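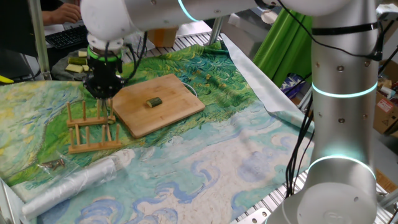

Notas 3 – Escorredor, tábua, toalha: o que a bancada precisa mesmo

Começar sem cumprimentos longos. Perguntar quem tem em casa um escorredor de pinos. Esperar pelas mãos.

O escorredor de madeira clara, com duas filas de pinos redondos, fica bem em qualquer cozinha. Vazio, fica ainda melhor. A minha dúvida é o que acontece com pratos fundos e taças. O catálogo da Gustside promete 14 pratos; eu nunca consegui lá chegar sem que dois se encostassem. Dizer isto devagar.

Tábua de bambu. Vende-se como a escolha sensata e talvez seja, mas desconfio de quem garante que não ganha cheiro. Um pedaço curto de pepino no meio, casca verde-escura, pontas claras: para isto qualquer tábua serve. Perguntar à sala pela cebola.

Toalha estampada, ao estilo do campo de trigo de Van Gogh. Gosto dela, e mesmo assim não a punha debaixo de uma tábua. O tecido faz pregas, a tábua foge. Quem discordar que traga um pano húmido e experimente – falamos no intervalo.

Inquérito da Skallach, feito em maio: 256 respostas, quase todas de clientes da loja. Não tirar daqui grandes conclusões. Se perguntarem pelo total de convites, foram 1.088.

Passar à parte da Irnell (gavetas). Se o tempo estiver curto, saltar os preços e ir logo às perguntas.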